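Search

Workshop notebook: email and landing pages
Entry for August, opened 9:40 am
Kept by Yuzhen Duan
Shares 5 | Comments 3

Subject: Rekunden re-engagement sequence, second send

The second message of the re-engagement sequence was released to the lapsed segment of the Rekunden list this morning. The segment stood at 3,047 addresses after suppression. Addresses that had bounced on the first send were removed beforehand, and the unsubscribe file from Wiltel was applied twice, as the first import had dropped the header row and with it the first record.

The subject line was changed from a question to a plain statement of the renewal date. The preheader was left as it was. The body copy was shortened by two paragraphs and the button moved above the account summary. It is noted for colleagues that these are three alterations made at once, and that any difference in click-through cannot be assigned to one of them. The client was advised of this in writing and elected to proceed.

Tracking parameters follow the naming convention adopted in the spring: lower case, hyphens, no spaces. One link in the footer still carried the old campaign name and was corrected before release. The plain-text version had to be corrected separately.

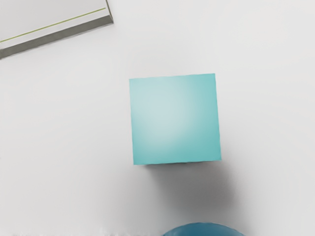 Landing page. The form now asks for name, email and postal code only. The telephone field has been removed at the request of the client's privacy officer. Consent wording was checked against the current template and the box is unticked by default. On the staging copy the confirmation message displayed in the wrong colour for the error state; the style sheet was amended and the page republished at 11:15 am.

Irnidix reporting. The dashboard recorded 54 form completions by mid-afternoon. The figure in the mail platform was lower by five. The two systems close their day at different hours, and the Irnidix total includes staff tests unless the filter is applied. The filter was not applied. The comparison is to be repeated tomorrow with the filter on, and no figure is to be sent to the client before then.

Outstanding:
- Confirm with Son whether the French version of the message is to go to the Quebec addresses at the same hour or the following morning.
- Replace the expired catalogue link in the third message.
- Archive the first-send creative under the client folder.

The third message remains in draft.

3 comments

Son: French copy is approved. Please schedule it for the following morning.

Wiltel list desk: Header row fault confirmed at our end. A corrected export is in the shared folder.

Yuzhen Duan: Received, with thanks. The catalogue link has been replaced.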